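Levalness Wants Four More Arms. Accounts Wants to Know About the Tape.

The spending plan for the Levalness test workshop went up for discussion on Thursday, and for once the argument wasn't over the big number. The workshop wants four more robot arms for its furniture-handling work. Everyone in the room seemed to have made peace with that, or at least had stopped wincing. What took up most of the afternoon was the page headed "Consumables and sundries," which runs longer than the page for the arms.

Delwyn Rutherford, who keeps the books, had asked for every item that gets used up and bought again. She got it. The list covers fingertips, finger wrap, spare cables, cleaning cloths, a second box of the same cleaning cloths under a different name, and a line reading "misc. grip," which was sent back for translation.

The sum set aside for all of it is $3000 for the coming budget year. Last year's figure was $1000, and the workshop sailed past it before the summer. Bevan Paewai, who runs the floor, told the meeting that the old figure had been put together when there was one arm and a great deal of optimism. Nobody had thought to budget for fingers, he said, on the theory that the arm would come with some.

It did come with some. They are wrapped now, and the wrap has its own line in the plan.

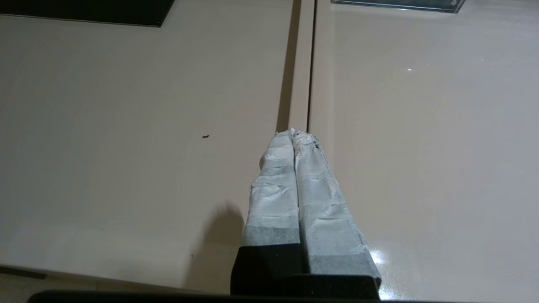 Alby Kingi wrote in before the meeting to ask why a machine at that price should need anything from the stationery order, and whether the supplier had been told. The supplier, Pluleo, has been told. Its answer was a quote for molded finger covers, sold in packs of 14, with a delivery time that Paewai described as "seasonal." The covers went into the plan as an option, under a heading of their own, where they may stay for some time.

Rutherford's worry is a plain one. Under the plan as drafted, the new arms count as equipment and get written down over several years, while anything stuck to them counts as supplies and comes out of this year's money. A finger cover could be either, depending on who fills in the form. She would like one person to fill in the form.

There was a longer exchange over service contracts. Fairweather has offered to look after all the arms for a flat yearly fee, travel included, parts not. Paewai favors it. Rutherford noted that parts were what broke. The matter was put off until Fairweather says in writing what it considers a part, and whether a finger is one.

The plan also asks for more worktop to practice on. The workshop wants surfaces with joints and small steps in them, the kind found wherever two pieces of furniture meet, and it wants them in more than one finish. Secondhand pieces will do, and the draft says so twice. A request for new ones was struck out in pencil at some earlier stage, and no one claimed the pencil.

A revised version is due in June, with the arms unchanged and the sundries page cut to one side of paper. "Misc. grip" has been translated. It was more tape.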